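Werkholm Handgrip Pair – see it at work at the Harosden open day

Home > Equipment > Hand-held grippers > Handgrip Pair

The Handgrip Pair is a set of two hand-held grippers, one for the left hand and one for the right hand. The operator does a task with them at a table, and the movements are recorded for teaching a robot arm the same task later. Many customers ask us how it feels to work with the grippers before they order, and a product page can not answer this very well. For this reason we open our demonstration room in Harosden again this August, and everybody who is interested can come and try.

What we demonstrate

The task on our table is a small parts organiser with a hinged lid and two snap latches. We chose it together with our partner Lozano, who supply storage for workshops, and visitors have liked it more than the blocks and cups we had before. The walls are thin, the plastic lets the light through, and the latches need a bit of feeling in the fingers.
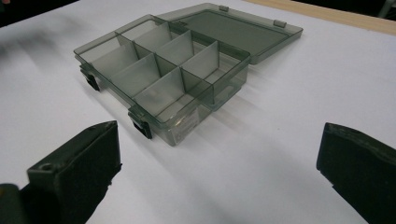 Organiser with the lid folded back, seen between the gripper fingers.

The full exercise has four steps: open the latches, lay back the lid, turn the box, and close it again. Beginners normally start only with the turning. Please do not be disappointed if the first tries are slow. After some minutes the hands learn the distance to the finger tips, and then it goes much better.

How the demonstration goes

Our application engineer Aurelio Xolalpa shows the task one time with both hands and explains where he puts the fingers. Then each visitor takes the grippers. Groups have a maximum of 5 persons, so that everybody gets enough time at the table. You can sit or stand, as you prefer, and the height of the chair can be changed.

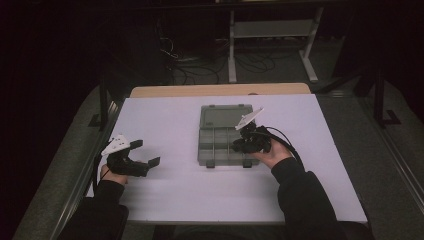

Two-handed work at the demonstration table, with the right gripper at the organiser.

We advise long sleeves which are not too wide. The cables should have a free way to the side of the arm – if a cable lies under the wrist, you will feel it pulling when you turn the hand. Left-handed visitors need no special set.

Technical data

Delivered as: one left and one right gripper, with cables
Finger pads: replaceable, 400 closings per pad recommended for training use
Memory: 2000 recordings before transfer to the computer
Service interval: 1000 hours

Finger pads and wear

The pads are the part which we are asked about most. They are a wearing part, and with hard plastic edges they become rough with time.
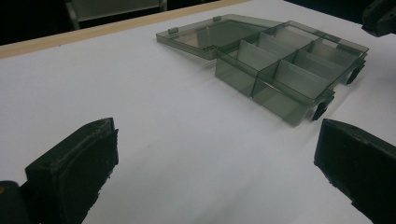
For smooth boxes and lids we recommend to change them a little earlier than for textile or cardboard. The change takes one small screwdriver and a few minutes, and at the open day Aurelio will gladly show it to you. Spare pads are sold in pairs and are sent from our store in Ruvdale.

Visiting us

The room is open from 10 in the morning until 4 in the afternoon. The visit is free, but please register with the form on our contact page and write which kind of objects you handle in your company. You may also bring your own object, if it fits on a normal table and has no sharp edges. Parking is behind the building, entrance on the left side.

Related products: Spare finger pads – Cable set, long – Carrying case for Handgrip Pair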